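**8 Jan 2021**

Thread on hammers, mostly the one I use, plus some tile talk. A few of you asked after the last batch of posts about the utility room and it's easier to put it all in one place.

I own 4 hammers. Two came in boxes of mixed tools from a yard sale, one was left in the garage when we moved to Tondton, and one I paid full price for. The one I paid for gets nearly all the work.

I bought it at Horgan, the hardware store by the bridge. They let you take hammers off the hooks and swing them in the aisle, within reason. I tried eight and went back to the second one.

Things I checked in the store: does the grip fit my hand with work gloves on, does the head feel too heavy when I hold it straight out, and is there any movement where the head meets the handle. One of the more expensive ones had a little wobble straight off the hook. I put that one back.

The color of the handle was not on my list and it should have been. Orange-red is easy to find. My old one had a brown handle and I lost it for most of August in a pile of lumber offcuts.

I keep a notebook of what I buy and when. By my notes I've had this hammer 1,095 days. It has been left out in the rain at least twice. The head has some light scratching and the grip is a bit shiny where my thumb sits.

Somebody asked if you can use a regular hammer around tile. Yes, but not on the tile. I use mine for tacking up the ledger strip that holds the first row, and for knocking it off again when the adhesive has set. For seating tiles I use a rubber mallet or the heel of my hand.

The ledger strip, for anyone new to this: it's a straight piece of wood you fix to the wall, dead level, so the first full row has something to sit on. Floors are almost never level. Ours was low on the window side, so I started from the ledger and cut the bottom row to fit afterward.

Leave the nail heads sticking out when you put the strip up. You want to be able to pull them without leaning on fresh tile. I drove two of mine flush on the first wall and had to dig them out with a screwdriver.

On the tile itself. We went with a pale gray rectangle laid in offset rows, with a grout a shade or two darker. My reasons were boring. Light tile makes a small room feel less like a closet, and darker grout doesn't look dirty after a month. 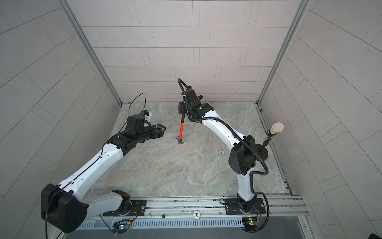 Offset rows are more forgiving than stacking the tiles straight. If one tile is a hair longer than its neighbor you don't really see it. In a straight stack the vertical lines give you away all the way up the wall.

The part that takes planning is the corners. If you start with a full tile against one wall, you can end up with a sliver at the other side. Lay a row out dry on the floor first, with spacers, and shift it until the two end cuts look reasonable.

I used 36 tiles on the short wall, including the ones I broke. I'm not going to say how many that was. Buy extra, and keep the leftovers in the box with the label still on it so you can match the batch later.

Adhesive was the Hirska premix in a tub. It's slower to set than the powder kind and costs more, but I was working in the evenings after dinner and didn't want to mix a bucket each time. Close the lid properly between sessions. I had a crust on the second tub.

Grout: I waited a full day longer than the tub said to. The room is unheated and it was cold. Wipe the tiles down with a barely damp sponge, then go back later with a dry cloth for the haze. If you do the cloth too early you just move the haze around.

For the floor I'd look at a marble pattern if I were starting over. Light gray with soft veining hides dust and hair much better than the plain white we have now. I notice every crumb on ours. The dog doesn't help.

Someone is going to say veined floor plus tiled walls is too busy. Could be. With pale walls and a faint pattern underfoot I think it works. Take a sample home and put it next to the wall tile in the evening with the lights on. Store lighting made every gray look the same to me.

One warning, and it goes back to the hammer. Don't do your nailing over a finished floor. Put down a folded blanket, or a piece of old carpet, and leave it there until the tools are out of the room. The head of a hammer will chip tile from knee height. I have the chip to show for it, next to the door.

Same goes for setting it down. I used to stand mine on its head with the handle leaning on the wall, and it slid over every time I walked past. Now it lies flat on the blanket or goes back on the hook.

About that hook – a few people wanted to know what I use for storage. It's the Amik rail system, the basic one. A metal strip on the wall and hooks that clip in wherever you want. It holds hammers, squares and the small saw. I wouldn't hang a drill on it.

Screw the rail into studs. Drywall anchors held mine for a while, then one end started to sag. I moved it over four inches to catch a stud and it hasn't budged.

Care, since I got two messages asking for it. Wipe the head with a dry rag. If there's adhesive on the face, scrape it off with a putty knife before it cures. A drop of oil on a rag in winter if your garage is damp. I don't do anything to the handle except wash it with dish soap now and then.

Check the head for looseness before a big job. Hold the handle, tap the head against your other palm, and feel for a click. If it clicks, stop using it until it's fixed or replaced.

Glasses on when you hit anything metal. I skipped them for years and then a nail went past my ear and into a paint can.

Still to do in the utility room: silicone along the bottom row, a threshold strip at the door, and the shelf over the washer. The shelf brackets are on order from Horgan, and they said they'd call.

Replies are open if you have questions on the ledger strip or the grout. If it's about plumbing I can't help – I paid a plumber for that part.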